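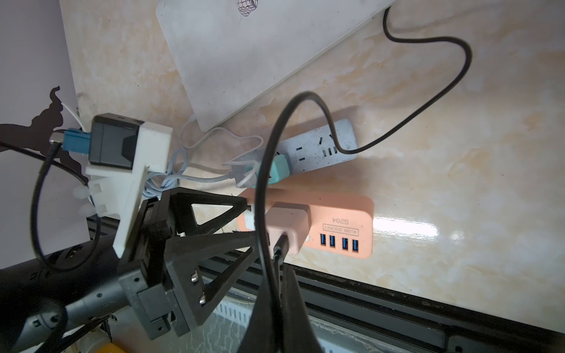
Re: 貸会議室・作業室の利用規程改定について
投稿者:gistholm_3F
改定案第7条の「原状回復の範囲」については、当室としては賛成しかねます。現行規程では、利用者が持ち込んだ物品の撤去および清掃までを原状回復としておりますが、改定案ではこれに「備品配置の復元」が加えられています。配置図が各室に掲示されていない現状において、利用者にのみ復元の義務を課すことは均衡を欠くものと考えます。

投稿者:運営事務局
ご意見をお寄せいただき、ありがとうございます。本スレッドは、共同利用施設アドマス館(Admasu)の利用規程改定案に関する意見交換の場として設置したものです。議論の前提として、改定案の主な変更点を改めて掲載いたします。

1. 予約の取消期限を、利用日の前日から3日前に変更する。
2. 原状回復の範囲に、備品配置の復元を含める。
3. 無断での又貸しを禁止する旨を明文化する。
4. 延長利用の申請を、口頭ではなく予約システム「Dula」上で受け付ける。

前年度の予約総数は3,221件であり、このうち前日または当日の取消しは320件でした。取消期限の変更は、この状況を踏まえてご提案するものです。なお、施行時期は現時点では確定しておりません。

投稿者:北棟利用者会
第1項について申し上げます。取消しが320件に上るとのことですが、その内訳が示されておりません。体調不良や交通機関の運休による取消しと、単なる予定変更による取消しとを同列に扱うことには疑問があります。期限を一律に3日前とする前に、理由別の集計をご提示いただきたく存じます。
また、期限後の取消しに対して利用料の全額を申し受けるのか、一部にとどめるのかについても、改定案の文言からは判断できません。

投稿者:yoyaku_kanri
北棟利用者会様のご指摘はもっともですが、理由別の集計は困難ではないでしょうか。Dulaの取消画面では理由の入力が任意とされており、空欄のまま処理されるものが大半であると承知しております。仮に入力を必須としたとしても、申告内容の真偽を確認する手段はございません。
直前の取消しにより、他の団体が利用の機会を失っていることは事実です。当団体も10月に二度、満室を理由に申込みを断念いたしましたが、当日になって空室となっていたことを後から知りました。期限の前倒しはやむを得ないものと考え、第1項に賛成いたします。

投稿者:gistholm_3F
機会の損失という点は理解いたします。ただし、それであれば取消待ちの登録機能を設けるほうが直接的な解決となるはずです。ギストホルム館(Gistholm)では既に同様の仕組みを導入しており、空室が生じた時点で待機者に通知が送信されます。取消期限は従前どおり前日のままです。規程の改定に先立ち、システム面での対応を検討されるべきではないでしょうか。

投稿者:運営事務局
取消待ち機能につきましては、保守委託先であるポーカー社(Poker)に見積りを依頼しております。回答を受領次第、本スレッドにてお知らせいたします。
期限後の取消しに係る利用料につきましては、半額を申し受ける案を基本としておりますが、公共交通機関の運休その他利用者の責めに帰さない事由による場合は免除する方向で、文言を調整いたします。

投稿者:工房棟_共同窓口
第2項に関し、別の観点から意見を述べます。作業室については、会議室と同一の基準を適用することに無理があるものと考えます。会議室の備品は机と椅子が中心であり、配置の復元は短時間で完了いたします。一方、作業室では機材を据え付けたまま数日にわたり連続して利用する団体も多く、一日ごとに配置を復元することは現実的ではありません。
つきましては、連続利用の場合は最終日にのみ復元義務を負う旨の但書を設けることを提案いたします。
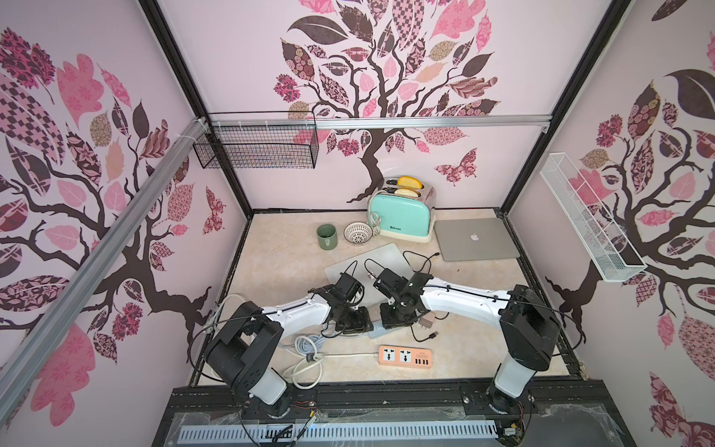
Re: 第2項の但書について
投稿者:yoyaku_kanri
但書の趣旨には賛同いたしますが、「連続利用」の定義が必要です。夜間に他団体の予約が入らないことを条件とするのか、同一団体が連日予約していれば足りるのかによって、取扱いが大きく異なります。後者とした場合、夜間枠のみを利用する団体が事実上排除されるおそれがあります。

投稿者:工房棟_共同窓口
前者の理解で差し支えありません。他団体の予約が間に入る場合は、その都度復元することを原則とすべきです。この場合、据付けに要する時間も利用時間に含まれますので、申込みの段階で夜間枠の空き状況を確認できることが前提となります。

投稿者:北棟利用者会
但書を設けるのであれば、会議室にも適用していただきたく存じます。展示会の準備等で二日以上にわたり同じ配置を維持する例は、会議室においても少なくありません。特に201号室は可動式の間仕切りを備えており、これを一度戻して再度設置する作業には、おおむね3時間を要します。作業室のみを例外とする理由は見当たりません。

投稿者:工房棟_共同窓口
会議室は利用団体の入替わりが多く、但書を広く適用すれば予約の調整が煩雑になります。201号室の事情は承知しておりますが、同室に限り個別に定めれば足りるのではないでしょうか。会議室全般への適用には反対いたします。

投稿者:gistholm_3F
適用範囲の議論とは別に、配置図の掲示について事務局の見解を伺っておりません。復元すべき配置が示されないまま義務のみが先行することのないよう、重ねてお願い申し上げます。

投稿者:運営事務局
回答が遅くなり、失礼いたしました。配置図につきましては、各室の入口付近への掲示に加え、Dulaの予約確認画面からも閲覧できるようにいたします。配置図の掲示が完了していない室については、第2項を適用いたしません。
但書につきましては、次の文言を修正案といたします。

「同一の利用者が同一の室を二日以上継続して利用し、かつ、その間に他の利用者の予約がない場合は、備品配置の復元は最終利用日の終了時までに行えば足りるものとする。」

会議室への適用の可否は意見が分かれておりますので、引き続きご意見を受け付けます。期限は2023年12月末日といたします。

投稿者:北棟利用者会
修正案の文言自体に異存はございません。「終了時まで」とは、予約枠の終了時刻を指すものと理解してよろしいでしょうか。延長を申請した場合の取扱いも併せてご教示ください。

投稿者:運営事務局
ご理解のとおり、予約枠の終了時刻を指します。延長が承認された場合は、延長後の終了時刻を基準といたします。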